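Workshop notebook, promo push tests
October, morning, first coffee

OK, writing this down before I forget which build did what, because last time I trusted my memory and we lost half an afternoon to it.

So: Skuleo wants to run the parcel app tie-in with the Wihongi film night. While the promo is on, anyone with the app open and a delivery on the way sees their courier as a little paper lantern on the map instead of the usual blue dot. Tap the lantern, get a discount code for the Wihongi tickets. Cute idea, and I like it more than the popcorn one! My part is the map icon swap, the code drop and the redemption log. Zuralgate does the art and the push copy.

Icon swap first. It worked on the older test phone right away, which made me suspicious (rightly). On the newer one the lantern showed up fine but the blue dot stayed underneath it, so you got a lantern with a blue belly. Cleared the cache, same thing. The swap was only replacing the top layer and the dot is drawn twice at close zoom, once for the courier and once for the accuracy ring. Turned off the ring during the promo window and the belly went away. I don't love that as a fix, put it on the list.
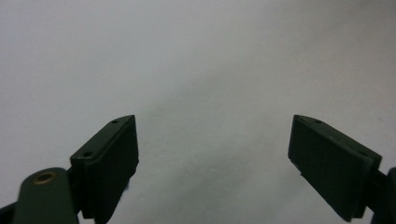 Zuralgate wrote back while I was still fiddling with it, saying the ring should stay on, just recolored to match the lantern, and that people use the ring to judge whether to put their shoes on. Fair point. I do exactly that myself. They'll send a warm orange, and I'll key the ring color to the campaign flag so it flips back by itself when the window closes.

Code drop next. We loaded 1687 codes from the Stastar sheet. Import said everything went in, but 12 of them got rejected at redemption. I stared at those for far too long. They all had a trailing space, from somebody's copy and paste, I suppose. Trimmed on import, reloaded, ran the same 12 again and they all went through. Note to whoever picks this up: trim on import AND on entry, people will paste these from the push message and drag a space along with them.

Push timing. Soft test went out to our own staff list, 162 phones, at 11:40. The lantern message is too long on a locked screen, it cuts before it gets to the word "tickets," so what you read is basically an announcement that your courier is a lantern. Funny, but no use to Wihongi. Asked for a shorter line with the offer up front.
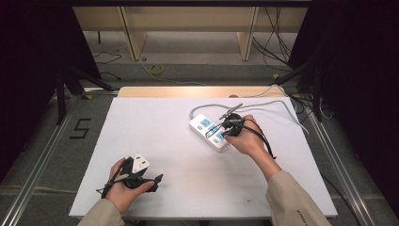 The other thing about the push is that it fires again if the courier changes mid-route. I got 2 of them for one parcel, and each had its own code. If that goes live we're handing out double discounts on every handoff, and Stastar pays per code, so they will definitely notice. Tied the message to the parcel number instead of the courier number. Tested one handoff by hand and got a single push, but I want to see it on a real route before I cross it off.

Still open:
ring color, waiting on the orange from Zuralgate
shorter push line, same
who turns the campaign flag off at the end? Skuleo thinks we do, I thought they did
what the app shows when the codes run out (right now it's a blank card, looks broken)
sound on the push, yes or no, I vote no

After lunch: handoff test on a live route, then the blank card. Left the old test phone charging in the drawer, please don't update it, it's the last one we have on the old version!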